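Dekell releases Rultport 15, drops "any object" claim

Uvmont, Aug 31, 2024. Dekell today released version 15 of Rultport, its grasp planning software for two-arm robots. We said in June that it could handle any object. It can't. In 400 planned grasps on hangers and other thin plastic parts, 34 were rejected by our own collision checker. We don't yet know how many of those rejections were wrong.
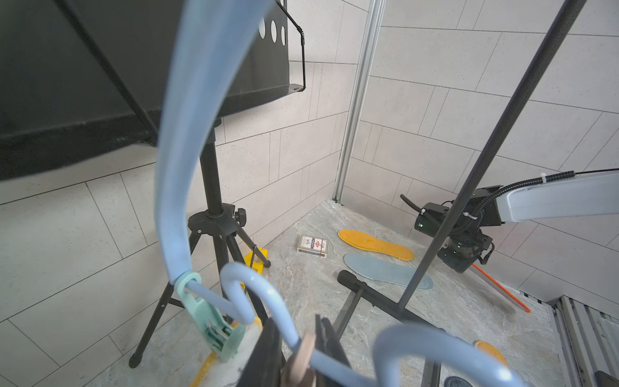

By the Dekell press desk

A light blue hanger close to the wrist camera still dominates the foreground of its view. The trial license runs 30 days. Test it on your own parts before you believe us.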